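About our club

Clemstead Youth Hockey Club was started by a few parents and one physical education teacher, Jianhua Lu, who wanted the girls and boys of Clemstead to play field hockey after the school day was finished. In the first season we had 12 players and not enough sticks. Today we have teams from under-9 to under-18, and also a small group of adults who play on Friday evenings only for pleasure.

Jianhua is still with us as head coach. He learned hockey quite late, at university, and he says this made him patient with beginners. Many of our players have never held a stick before they come to the first session, and we lend them one until they decide to buy their own.

Where we play

Our home ground is the artificial pitch on Trirnel Road, behind the old bus station. We share it with two other clubs, therefore the training times are fixed and we cannot change them during the season. Please look at the list next to the gate, which is always more recent than the one on this page. In January the pitch is often frozen in the morning, and then we move the younger teams to the school hall and play indoor rules.

There is parking for 11 cars at the pitch. When it is full, please do not stop in front of the neighbours' garages. We have received letters about this.

How we train

Each team trains two times in the week and plays one match, normally on Saturday. A session takes 90 minutes for the older teams and one hour for the little ones. We begin with running and passing, then there is work on one skill, for example the reverse stick or the penalty corner, and at the end we always play a small game. The children would be very disappointed without the small game.

We do not select players before the under-14 age. Until then everybody plays in every match, also in the finals. Some parents find this strange at first, and we are happy to explain it. From under-14 there is a first team and a second team, and the coaches look again at the groups after each half of the season.
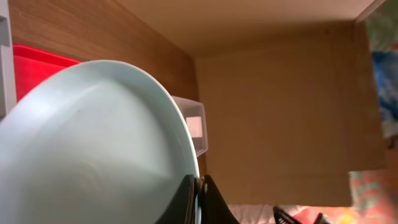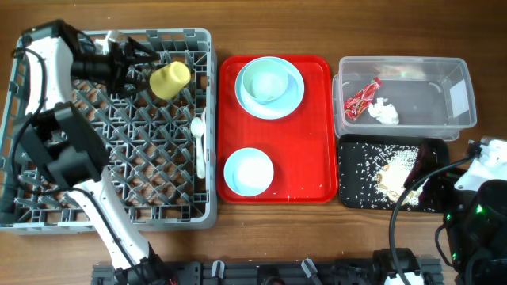
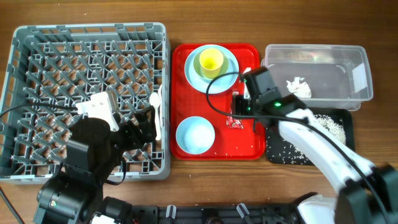 Our girls' under-16 team reached the final of the Okabe Cup last season and lost it by one goal, in the last minutes. It was the first final in the history of the club. For the replay of our league match against Zultine, 571 people came to watch, and we had to borrow benches from the church. We won that one 3-2.

The people

Rajkumari Chauhan is the club secretary and the person who will answer your e-mail. She also coaches the goalkeepers, who train separately on Wednesday with their own equipment. She played in goal herself for many years and she is strict about helmets: a goalkeeper without a closed helmet does not go on the pitch, not even for a warm-up.

All our coaches have a first aid certificate, and they renew it when it is necessary. Assistant coaches are often older players of the club. They receive a small payment for travel.

Money and membership

The yearly fee pays for the pitch, the lights, the umpires and the insurance. Brothers and sisters pay half. If the fee is difficult for your family, write to Rajkumari and she will find a solution with you; no other person in the club will know about it.

Last year a sponsored run brought us 3,000 pounds, which we used for new goals with wheels. The old ones needed eight adults to carry.

Coming to try

New players may come to two sessions without paying. Bring trainers, a bottle of water and shin pads if you have them. A mouthguard is needed from the third session. The next open day is on 21st April, from ten o'clock, and the coaches will be on the pitch until the last child goes home.

For questions, please use the contact form and write the age of the child in the first line.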